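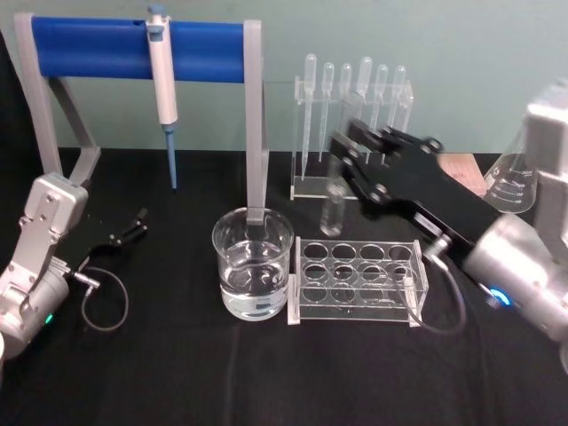

Bench from the head camera, both arms up, right gripper over the small bottle.

From: Leszek Tokarz
To: bench-arms list
Subject: Re: [bench-arms] long fingers or short for transfer pipettes?

Hi Sobia, hi all,

On Saturday, Sobia Swati wrote:
> We have the same pair of arms as you and are about to order fingers
> for the right one. Adeel wants the short set because it is stiffer.
> I want the long set because our bottles stand behind a tube rack and
> the short ones make the wrist come down too low. Has anyone run both
> on pipettes? Also, do you still use the head camera alone, or did you
> add one at the wrist?
> Sobia

We ran both, so I can give you numbers for our bench at least. Yours may come out different if your holder is taller.

The task was to take one plastic transfer pipette out of the acrylic holder by the bulb, lift it clear, and put it back in the same slot. We did 100 tries with each set of fingers, same speed, same controller settings. The short set dropped or missed 11. The long set did worse at first, and nearly all of the misses were the same thing: the tips spread a little when they close on the bulb, and the pipette turns as it comes up. After Hammad lowered the closing force and put thin rubber pads on the inside faces, we ran the long set again and it was level with the short one.

The pads matter more than the length, in my opinion. Without them the bulb slides. We cut ours from a sheet sold by Kundden, but any soft rubber should do. Don't glue them all the way to the tip or they peel.

On reach, I agree with you. With the rack in front and the holder at the back, the long fingers let the wrist stay high and away from the glass. With the short ones we had to move the rack every time, and then the saved positions were wrong.

Two things to check before you order:

The cable at the right gripper. Ours hangs down in a curve over the end of the tube rack. With the rack empty it doesn't matter much, but with tubes in it I would tie the cable back to the arm first. Kalevi printed a clip for this and can send you the file.

The controller limit. The Jandier controller came set for a lighter tool. We had to enter the new weight by hand, and until we did, the arm stopped with error 579 on fast moves. The manual lists it as a collision, so we lost a morning looking for something it was hitting.

As for cameras, we still use the head camera alone. It is good enough for the rack and the beaker. It is poor for the back row, where the right gripper covers part of what it is reaching for. You can see it in the picture: the pipettes at the right end of the holder are partly behind the gripper. Clear plastic in front of a pale wall doesn't help either. The black cloth made a big difference for everything that sits low on the table, and does nothing for the bulbs.

Hammad has a small wrist camera on loan from Yoon and plans to try it in April – I will post what he finds. My guess is that it will help with the last few inches and that we will keep the head camera for the rest.

We have not tried the long fingers on the micropipette. The left arm has the other gripper and I would like to leave that job to it for now. If Adeel has tried pressing a plunger with the short set, I would be glad to hear what force he used.

Leszek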